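12 July 2020 – Kadthorpe glaze workshop

Batch 9 of the Myung tin white was sieved twice and rested for 16 hours. Specific gravity was below target, and water was withheld from the second bucket.
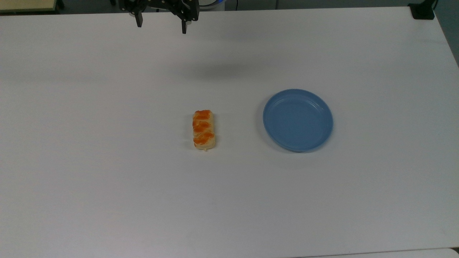 Shirin Farahani requests that cone 6 tiles be logged separately. 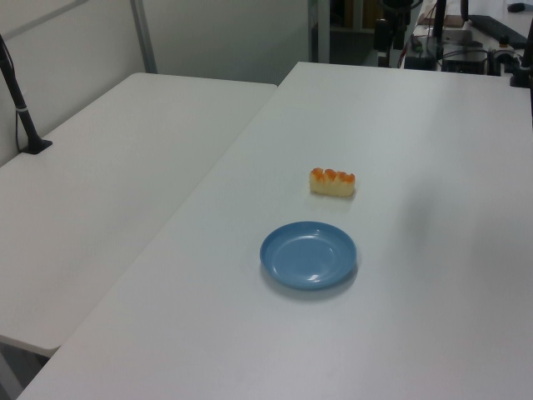 Crawling remains the principal fault in the Dradeo blue. A shallow form with a raised rim, like the light blue plate beside the toy sushi, should be added to the June test shapes.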